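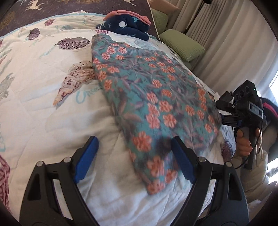 Floral fabric on a quilted comforter printed with seashells.

How Folding Works
by Valtteri Sjöberg

A fold is a line where a sheet of fabric turns back over itself. Each fold adds layers. Fold a cloth in half once and it has two layers. Fold it in half again and it has four. A third fold makes eight, and a fourth makes 16.

The amount of fabric stays the same. Only the area it covers changes. A square cloth 132 centimeters on each side measures 66 by 132 after one fold, and 66 by 66 after two.

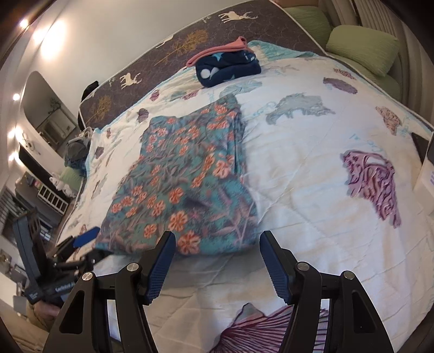 Fabric does not crease as sharply as paper. Its threads bend and push back a little, so the folded edge is often round. This rounded edge is called a soft fold. Pressing down on it with an iron makes a flatter edge – a crease.

Air also gets trapped between layers. To let it out, slide your palm from the fold toward the open edges.

Try it: Lay a pillowcase on a bed. Fold it in half three times and measure its height with a ruler. Smooth it with your palm, then measure again.

Word to know
Layer: one thickness of fabric in a stack.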